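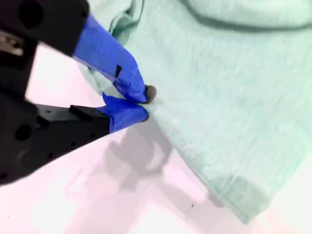
A green garment on a white tabletop.

The town of Nundholm has 143 military families and, until last December, had no idea what to do with them. They arrived on orders, stayed two or three years and left behind excellent garden furniture.

Amnuay Chareonsuk moved here with her husband's unit and 9 boxes marked KITCHEN, two of which held kitchen things. It was her fourth move. At the school office she was handed a form asking for a permanent address. "I wrote 'ha,'" she says. The office filed it.

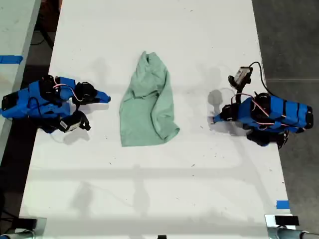

Nundholm Family Readiness Desk – Community Pages

The form has since been rewritten, and the town has gone further. Newcomers now get a sponsor family, a map with the good bakery on it and a number to call when the furnace does the thing furnaces do during deployments.

Vilém Vondráček, a retired supply sergeant, answers that number on Tuesday evenings. He has taken 168 calls. Most are about furnaces, school buses or the dentist on Sindia Street, who is either booked solid or fishing.

"One lady wanted to know where to buy a decent rake," he says. "I gave her mine."

The rake came back in June, when she got orders for the coast. It came with a patio umbrella and four chairs.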